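Kemeys open house, July

I drove 223 miles to Padham to look at a product I can't afford, which my wife says is a hobby now. Kemeys had its doors open until four and its coffee open until about ten past nine.

The product is Grornar, a two-arm tabletop kit sold with the rail, the wrist cameras and a year of phone support. List price was left off the handout. Elis Rosser gave the talk, which covered payload, spare fingers and a software update called Jorcombe, due whenever it's due. The manual runs to 1360 pages. I asked if there was a short version and was shown the index.

Setup is supposed to take up to 30 minutes. I've put together bookcases that made the same promise.

The demo bench had been done up as a kitchen, with birds on the wallpaper nicer than anything in my actual kitchen. The job was slotted spoons and a rotating holder.
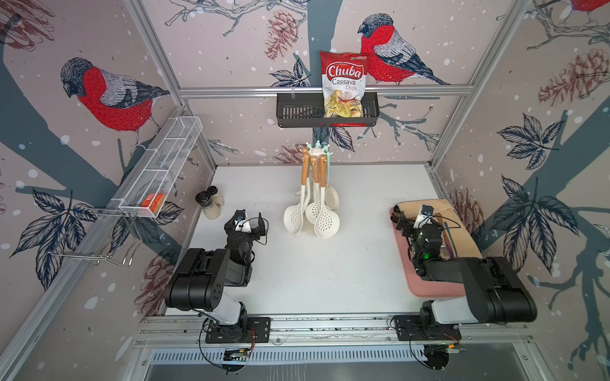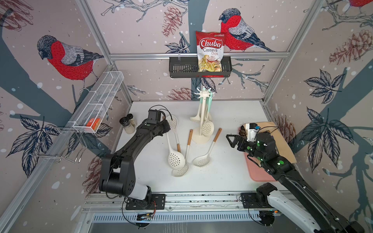
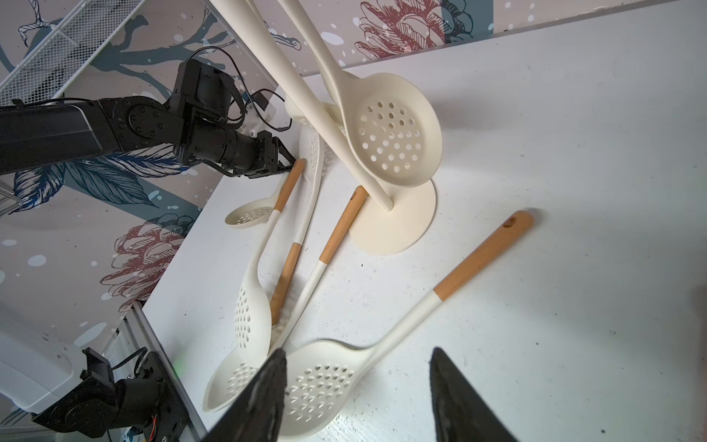 Rosser kept saying that thin handles are a hard test for a two-finger gripper, and I believe it, having watched my son unload a dishwasher.

Comment from gatepost1214: We got a quote for this kit in the spring and the arms were fine, it was the support plan that scared us off. Ask what happens after the first year, and get it in writing.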